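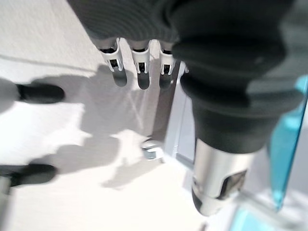
Moving with an old piano, Narnilov to Prultirville

tkorhan_77
Hello everybody. In October we move from Narnilov to Prultirville and I must decide what to do with my upright piano, a Fankhauser from my grandmother. The moving company wants 2,535 for the whole apartment, and 1,000 of this is only for the piano. Is it a normal price? There are 18 steps in the new house, with one turn.

pedalpoint
For a turn in the stairs I would pay it. Do they come to look before? If they give a price by telephone only, be careful.

marschmallow
I don't agree. My brother and I carried ours with two straps and a dolly. 1,000 is robbery.

pedalpoint
Up 18 steps? With a turn?

marschmallow
Four steps, okay. But straight ones.

Emil Bühler
I tuned pianos for many years in Kovcombe. Please do not carry an upright on stairs with family. The iron plate is most of the weight and it sits at the back, so the piano wants to fall that way. Ask the company for the insurance paper — the real paper, not the sentence in the email.

tkorhan_77
Thank you, Emil. They did come, a lady measured the turn. I will ask about the paper. Should I tune it before or after?

Emil Bühler
After. Wait three weeks, better four.

hthaler
My tuner came the next day and it was fine the whole winter. I think the waiting is a bit of superstition.
Hannelore Thaler

Emil Bühler
Then your rooms had the same humidity. In most houses it is different.

tkorhan_77
The new house has floor heating, is it a problem?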